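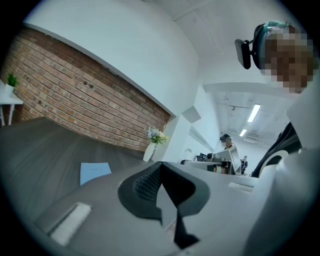

Trillo

A word list of local names for birds, plants and weather from Inddale and the farms above it

Welcome, and thank you for stopping by. Trillo is a collection of the everyday names people in Inddale use for the living things and the skies around them, the kind of names that get used over a fence and hardly ever get written down. There are more than 1000 entries at the moment, each with the local name, the standard English name where we could settle on one, and a note on how the word is used. It began as a shoebox of slips kept by Sandrine Coste, and it grew into a spreadsheet when Lucero Montoya offered to type them up one September and then found she couldn't stop (the box had a second layer).

What's in the folder

names.csv is the main table, one row per name.
places.csv lists the 16 areas we use for location, with a sentence or two on where one ends and the next begins.
sayings.txt holds longer expressions that didn't fit in a table, such as rhymes and bits of advice about when to cut hay.
changes.txt is a plain record of corrections, newest first.

All the files are UTF-8. If you open names.csv in a spreadsheet program and the accents look strange, try importing the file as text and choosing the encoding by hand. That has fixed it for everyone who has written to us so far.

The columns in names.csv

There are seven of them.

id: a number that stays with the entry for good. Please cite this one if you quote an entry.
local_name: spelled the way the speaker would spell it, if they had an opinion. Many did, and some had a very firm one!
standard_name: the common English name. Left empty if we aren't sure.
kind: bird, plant or weather.
area: a code that matches places.csv.
age_band: the speaker's age group, left empty if they preferred not to say.
note: anything else worth knowing.

A few entries, to give you the flavor

"Gate robin" is used on the lower farms for the ordinary robin, but only when it is alone. Two or more are just robins.

"Wet Martha" is a low gray cloud that sits on the ridge and stays through lunch. People disagree, quite warmly, over whether it has to rain for the name to count. We have recorded both sides in the note and left it there.

"Penny rattle" is a seed head. In the north of the valley it means honesty, the garden plant with the flat silvery pods, and in the south it means a wild meadow plant that rustles when it dries. These are two separate entries, and if you merge them by local_name you will get a muddle, so do use the id.

"Trillo" itself is one family's word for the noise a wren makes when it is cross with you. Sandrine grew up with it and has never heard it outside her grandmother's kitchen, and it seemed a nice thing to put on the door.

How the names were gathered

Mostly by talking. Sandrine asked neighbors, and the neighbors sent her on to their aunts and cousins, and before long there were letters as well. Nearly all the conversations were one on one, with notes taken by hand at the time and read back to the speaker before they went into the table. We didn't make audio recordings, which I do regret a little now, as the tune of a word is half the pleasure of it. Spelling alone won't tell you that the first half of "haybird" is drawn out nearly as long as the rest put together.

A smaller group of entries came from the household notebooks of the Kwiatkowski family, who kept weather notes at Bretedar for many years and kindly let us copy out what we needed. Those rows say "notebook" in the note column. Names from the notebooks may have dropped out of use by now, so please don't treat them as present-day speech unless the note says a living speaker confirmed them.

Things to be careful about

The list leans heavily toward older speakers and toward birds. Older people had more to tell us, and Sandrine is fond of birds – I suppose those are the plain reasons. Weather is the thinnest part and fungi are missing altogether.

An empty standard_name doesn't mean the thing has no name. It means we argued and didn't settle it. Mosses are especially bad for this.

Please don't use the list to decide whether a plant is safe to eat. The same local name can cover a harmless plant and a poisonous one, sometimes on neighboring farms.

Speakers' names are not included anywhere. We would ask you not to try to work out who said what, even if you know the valley well enough to have a good guess.

Using and sharing

You are free to copy the list, teach with it, print it or build something from it, so long as you say where it came from. "Trillo word list, Coste and Montoya" is plenty.

Sending us a name

New names are always welcome, and corrections even more so. Tell us the word, what it refers to, where you heard it and whether people still say it. Lucero goes through the messages on Tuesday evenings and answers every one, though a tricky plant can take her a good deal longer. If you have a dried leaf or a sketch to go with it, mention that too and she will tell you where to send it.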